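Wosby Home Notes
Tables and worktops

Scuffs on a pale wooden tabletop

Light wood shows every mark, and most of them come off without sanding. Start with the mildest thing and stop when it works.

Look across the top with a lamp or window behind it. Grain lines run on for a long way and curve. Pencil and rubber marks are short and gray – often no more than a dot.
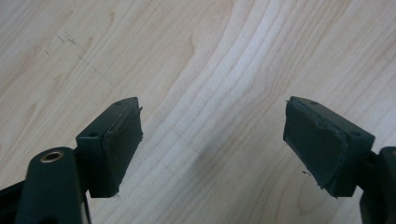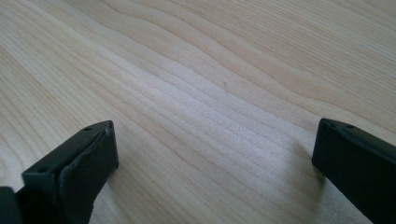 Pale tabletop with wavy grain and small gray marks. The scuffs are toward the upper left in the first picture; the second has one tiny speck near the middle.

Try a clean white eraser first, rubbing lightly along the grain. Brush off the crumbs. For what's left, use a damp cloth with 2 drops of dish soap, then dry the spot right away.

Skip scouring pads and melamine sponges on a matte finish. They leave a shiny patch that is harder to hide than the scuff.

If the top is oiled, leave it overnight before you put any oil back on – a thin coat is plenty.

Next: Sticky drawer runners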